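Pinzas de mano y un cuarto prestado: charla con Yoon-hee Ryu

Yoon-hee Ryu llega tarde al taller compartido de Dernton, con las manos negras de grafito y un café a medias. Tiene prisa, quiere imprimir otra tanda de dedos antes de que cierren. Hablamos de pie, al lado de la impresora.

El proyecto se llama Norine. Dos pinzas que se sujetan con la mano, una para cada lado, y que más adelante irán montadas en brazos. «Empezamos en junio con una sola y nos quedamos cortos enseguida. Para abrir una bolsa necesitas dos, para casi todo necesitas dos».

¿Cuántas versiones van? «Cinco. La primera se partió por la articulación, la segunda también. La tercera no la quiero ni nombrar». Se ríe. El cambio gordo vino con Tarek Haddadin, que rediseñó los brazos de los dedos para que las dos caras se cerraran paralelas — antes pellizcaban en ángulo y la fruta salía disparada.

Las almohadillas son otra historia. Probaron silicona, cinta de raqueta, un trozo de cámara de bici. «La goma azul es la que menos resbala con piel lisa. El tomate cherry es lo peor, si aprietas de mas revienta y si no, rueda».

Se gasta poco, dice. Cien euros en tornillería y goma, el resto plástico del taller, que se paga a peso. De electrónica prefiere no hablar todavía, falta cerrar la placa.

Y mucho del trabajo se hace en casa. Sobre la cama, con una caja y fruta suelta: recoger, soltar dentro, volver a empezar. «La mesa es demasiado fácil. En la tela todo se hunde un poco, hay arrugas, la naranja se te va sola. Si funciona ahí, me lo creo».

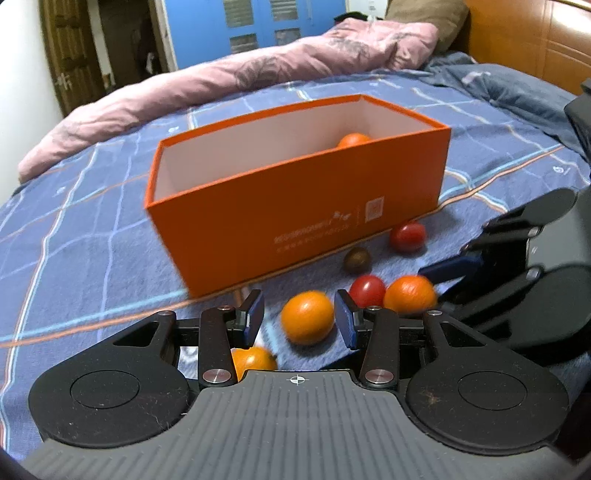 Las dos pinzas de Norine, la caja naranja y la fruta sobre la sábana de cuadros.

Lo que falla ahora es el juego en los pivotes. Con las horas se afloja todo y hay que reapretar, Pei-shan Yen propone casquillos metálicos. Ryu no lo ve claro: mas peso en la muñeca, y la muñeca ya se queja. «Cinco minutos y lo notas. Media hora y cambias de mano».

¿Y los brazos? «Primero los dedos». Mira la impresora, se ha despegado una esquina de la pieza. Toca parar y lanzarla otra vez.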